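# Head/wrist camera sync drift, slot selection off by one row

**tallowgate** — original post

Setup: humanoid upper body, one arm active, head camera plus wrist camera, sorting small flat cards into a cardboard compartment tray. Our stack is Palomino for motion planning and Skirkivine for perception. The policy outputs a target slot and a coarse pose, then Palomino plans the approach.

Symptom: the hand lines up on the wrong row. Column is always right, row is off by one, toward the robot. It only happens when the head is moving at the time the target gets latched. With the head parked, I can't reproduce it.

I logged both image streams against joint state. Wrist images arrive with a steady offset of 8 ms. Head images start in the same place and drift out to 149 ms over a session, then snap back when the driver reconnects. Skirkivine stamps on receipt and I can't find a setting to change that.

Two questions:

- Is there a supported way to feed hardware timestamps into Skirkivine?
- Is anyone correcting for this downstream instead?

**ferrous_nine**

Stamping on receipt is the default. There's a `stamp_source` key in the camera block, but it isn't in the docs and it only works if the driver fills the header. Check that first.

I doubt that's your whole problem, though. How fast is the head moving? At a slow pan, 149 ms doesn't get you a full row unless the slots are tiny. Post the extrinsics and a head view.

**tallowgate**

Head pitch only, no pan. It's following the hand down as it approaches, so the rate isn't constant. Slots are a bit wider than the cards and not much deeper. Extrinsics were redone in March after we changed the neck mount.

Head view at the point where the target gets latched:

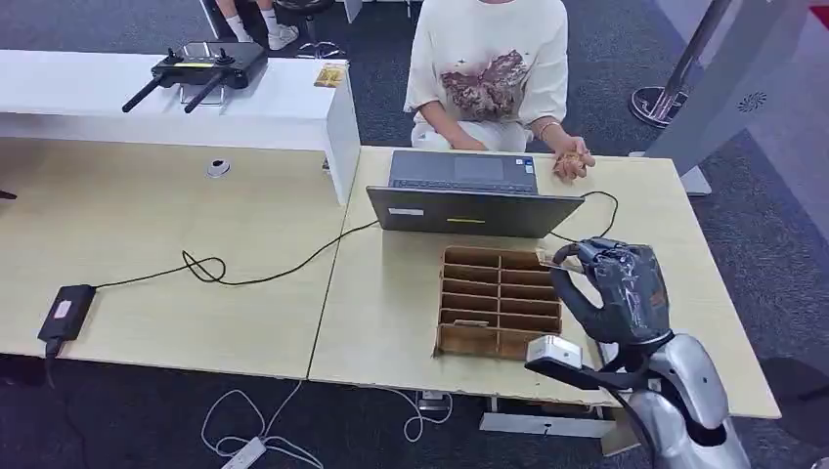
*Head camera, card in hand over the tray. Two columns of six, one card in a lower-left slot.*

The tray is located from its outer edges, then divided into a grid using the known slot count. We don't detect partitions individually.

**ferrous_nine**

Okay, that explains a lot. You're fitting a grid to the outer edges with the hand right over the thing. If the fit loses the edge on the hand side, it will shrink or slide the grid and you get exactly one row of error. I'd bet on occlusion before timestamps.

Also, the cables wrapped around the fingers are going to get picked up as edges. Dark lines on brown cardboard are good candidates for any line fitter.

**quillback**

Disagree with ferrous. If it was occlusion, it would happen with the head parked too, and the OP says it doesn't. Parked head, same hand, same cables, no error. The variable is head motion.

We had a near copy of this at Skelholm on a kitting cell. The cause was the transform lookup: Skirkivine asked for the latest transform, not the one at the image stamp. Fixing the stamps did nothing until we fixed the lookup.

**ferrous_nine**

The head being parked changes the viewpoint — it isn't the same view with the motion removed. Where is it parked? If it's parked higher, the far edge of the tray is clear of the hand and the fit is easy. So the test as described changes two things at once.

**tallowgate**

Fair point. Parked pose is higher, yes. I'll run it parked at the latch pitch and report back.

**osprey_dt**

While you're doing that, why latch so late? We detect the tray once before the hand enters the view, store it in the base frame, and only re-detect if the wrist camera disagrees by more than a threshold. The tray is sitting on a desk. It doesn't need tracking at frame rate.

**quillback**

Cardboard on a smooth desk gets nudged. One bump from a finger and the stored pose is stale. The wrist check helps, but by then you've already planned the approach.

**osprey_dt**

Then replan. Palomino replans a short descent in a couple of control cycles. Or tape the tray down.

**tallowgate**

Results. 193 trials per condition, same card order.

| Condition | Wrong row |
|---|---|
| Head parked at latch pitch, hand over tray | 2 |
| Head moving, receipt stamps | 31 |
| Head moving, hardware stamps, latest transform | 28 |
| Head moving, hardware stamps, transform at stamp | 3 |

So quillback was right about the lookup. `stamp_source: header` does work once the driver is patched. The lookup needed a change in the Skirkivine bridge, where the query time was hard-coded to zero.

**ferrous_nine**

I'll take that. The 2 with the head still are likely the edge fit, so I'd still mask the hand. You have joint state, so project the hand mesh into the image and drop those pixels before fitting.

**quillback**

The mesh won't include the cables. Dilate the mask.

**tallowgate**

Will try the dilated mask next. The bridge patch is against the Trurska branch because that's what we run. If someone on main wants it, the diff is four lines and should apply with the path changed.

**osprey_dt**

Please open it as a PR against main. We have the same zero in ours.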